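Can a robot do my washing up yet?

I've been promising to write this one since March, when my dishwasher packed up and I spent a fortnight at the sink wondering why, in this day and age, I was still the one holding the sponge. We've been told there'd be a robot in every kitchen for as long as I've been alive. So where is mine?

I went down a bit of a rabbit hole after that. I read a lot, watched far too many clips at far too late an hour, and on a wet Thursday I took the train out to Flarport for a trade day where various companies were showing what their machines can do. I'm no engineer (I once put a flat-pack bookcase together upside down), so take all of this as the view of somebody who simply hates housework.

First, the shop floor, where things are much further along than in my kitchen. Firdale had a packing line running, or a short stretch of one, and it was lovely to watch. Boxes came down, an arm picked them up, an arm put them on a pallet. I stood there with my coffee and counted 101 boxes before my feet started to hurt, and it didn't drop a single one. I did wonder how it would manage if somebody chucked a bag of satsumas onto the belt, so I asked. The chap on the stand laughed and said please don't.

And that's pretty much the whole story of where we are, I think. Give a machine the same box in the same place all day long and it'll put any of us to shame. My house has never had the same thing in the same place twice.

Fröhlich were the ones I'd really come for, because their leaflet had the words "tidies the kitchen" on the front and I am easily led. Their arm was clearing up after a pretend breakfast. It picked up a mug by the handle, which got a round of applause, and then it went for a tea towel and had a terrible time of it. Cloth is awful for them, apparently. It never looks the same way twice and it flops about when you lift it. I timed one fold on my phone at 80 seconds, and the result looked like one of mine, so make of that what you will.

I had a chat with them afterwards about what's so hard, and I came away a lot more sympathetic. Think about clearing a table. You don't look at a cup and work out how wide it is, where the middle of it is, how hard to squeeze. You've been doing it since you were in a high chair. The machine has to get all that from somewhere, and at the moment it gets it by being shown, over and over and over. The woman I spoke to said they'd done 2708 goes at one table-clearing job, and that it was still a bit funny about forks. Forks! I've got a drawer full of the things.

Sterex had a floor cleaner, and I'm afraid I walked past it rather quickly. I already own a robot hoover and our relationship is strained. It eats the fringe off the rug, it gets wedged under the sofa at two in the morning and bleats until I rescue it, and it has never once done the stairs. I'm still fond of it, in the way you're fond of an elderly cat. But I do more tidying up so that it can hoover than I ever did when I just hoovered, and I think that's worth bearing in mind when anybody tells you a gadget saves time.

Then there's the money. The cheapest arm I saw with a price on it was £646, and that was just the arm in a box, with no table, no software to speak of, and certainly no idea what a saucepan is. The grown-up ones didn't have prices on at all, and we all know what that means. I got a new dishwasher in the end. It's boring and it works and it doesn't need to be shown a fork.

So, can they do the chores yet? My answer for now is some of them, slowly, if you help. Sorting things on a clear table, yes, I'd believe that. Picking up something solid and putting it where it belongs, yes, on a good day. Making a bed, emptying a school bag, finding the lid that goes with the tub - no, not for a good while.

What did surprise me is how small the jobs are that everyone is working on. I'd gone expecting a butler and what I got was people caring very deeply about a piece of fruit, a fizzy drink bottle and a tray. I found I quite liked that. It's how you'd start with a toddler, after all, one thing at a time on a table with plenty of room, and you don't hand them the good glasses until much later on.

I'm going back to Flarport next year if they'll have me, and I'm taking a fitted sheet.

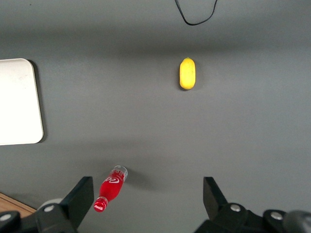
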